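County Health Office Sets New Rules for Visitors at Care Homes

SELLERO, July – Visitors to the 16 licensed care homes in Wallin County will need to book ahead and wear a mask in shared areas under rules announced by the Wallin County Health Office. The rules take effect at 6 a.m. on the first of the month and will stay in place for four weeks.

The change follows a rise in respiratory infections across the county. The health office recorded 269 confirmed cases in the latest two-week reporting period, up from 128 in the period before. Most of the new cases were in Sellero and the Hullik area. Three care homes have residents in isolation. The office is not naming the homes, and families of the residents affected have been contacted directly.

"Care homes stay open to visitors," said Crescencio Aguirre, director of the Wallin County Health Office. "We are asking people to book a time, come in small numbers, and stay home if they are sick. Families should call the home before making the drive."

Each resident may have two visitors at a time. Visits must be booked with the home by 5 p.m. the day before. Children under 12 may visit with an adult and count toward the limit of two. Visitors will be asked at the door about fever, cough, and recent contact with a confirmed case. Anyone who answers yes to any of these will be asked to rebook.

Masks are required in hallways, dining rooms, and lounges. They may be taken off in a resident's own room with the door closed, if the resident agrees. Homes will keep a supply at the front desk.
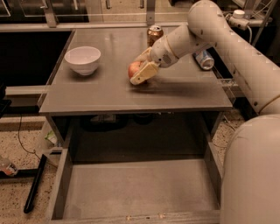
The booking rule does not apply to end-of-life visits. Families in that situation may come at any hour, and the limit of two visitors may be raised by the nurse in charge. Clergy, interpreters, and legal representatives are also exempt from booking, but must answer the door questions and wear a mask.

Residents may still leave for medical appointments and family outings. A resident who returns after an overnight stay will be tested on arrival and again on the third day. Group outings by bus are suspended for the four weeks.

Staff who work at more than one home must tell both employers, and will be tested twice a week. The county will pay for these tests.

The health office has ordered 1,000 additional test kits for the homes. The first 900 have been delivered to the county supply room in Sellero, and the rest are due by the end of the week. Homes that need kits sooner should contact their county nurse.

A walk-in testing site will open at the Peltness Community Center for residents of Hullik and the surrounding towns. It will run from 8 a.m. to 4 p.m. on weekdays, and no appointment is needed. People being tested should bring an ID and a phone number. Results will be sent by text message or given by phone. Parking is behind the building, and the side entrance has a ramp.

The county's hospital and outpatient clinics are not covered by the new rules. They set their own visitor policies, and patients should check with them before an appointment.

The health office will review case numbers after two weeks. The rules may be lifted early in towns with no new care home cases. Any change will be announced at least 24 hours before it takes effect and sent to every home in writing.

Printed copies of the rules are available in English and Spanish at the front desk of each care home and at public libraries in Sellero and Hullik.

Media contact: Communications Desk, Wallin County Health Office, Sellero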